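Wood Floors and Sunshine: What Works at Our House
Updated September 28, 2024

I love a sunny room with a wood floor, and I have spent a silly amount of time learning how to keep ours looking good. We moved into the place on Clenavik Road one March, and by fall there was a dark rectangle where the rug had been. Lesson learned! These are the habits that stuck.

Move the rugs
Shift every rug and floor mat by a foot or so when the seasons change. Wood changes color in the light, some kinds faster than others, and a rug that never moves leaves a sharp outline. If you already have one, pull the rug off and wait. Ours took up to 10 months to blend in, and now I can't find the edges.

Follow the light for a day
Walk through the room at breakfast, noon and late afternoon and see where the bright patches land. Stick a bit of painter's tape at the corners (peel it off the same day so it doesn't leave gum behind). You'll be surprised how far the sun travels, and you'll know exactly which window needs a shade.

A low sun is also the best dust finder there is. I sweep in the late afternoon for that reason – every crumb throws a shadow.
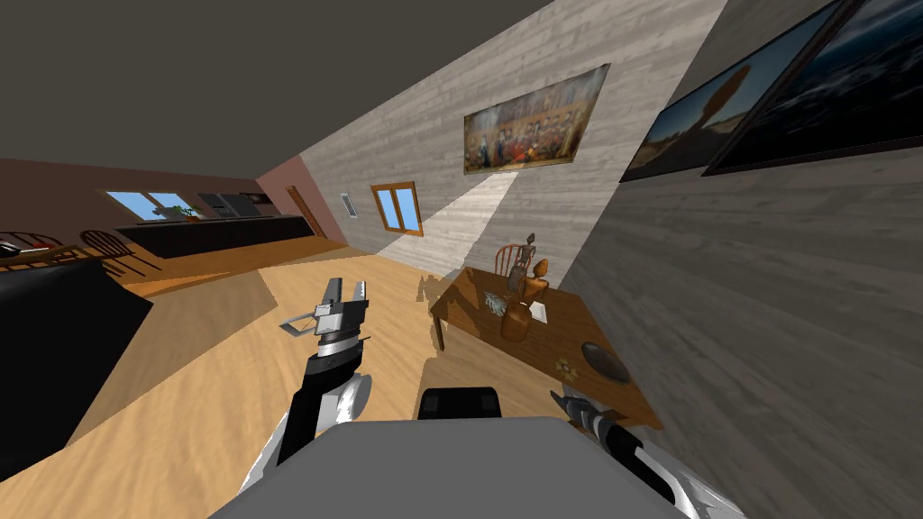

Mopping without streaks
Vacuum first, with the brush roll off. Then mix 2 teaspoons of plain dish soap into a bucket of warm water and wring the mop until it hardly drips. Go with the boards, a small section at a time, and dry each one with an old towel. I close the blinds for 20 minutes beforehand, as a sun-warmed floor dries too fast and streaks like crazy.

Felt pads
Put them under every table and chair leg. Wipe the leg with rubbing alcohol, let it dry, press the pad on and hold for 30 seconds – they stay put so much better! Check them when you move the rugs.

Next up: getting candle wax out of the gaps between boards.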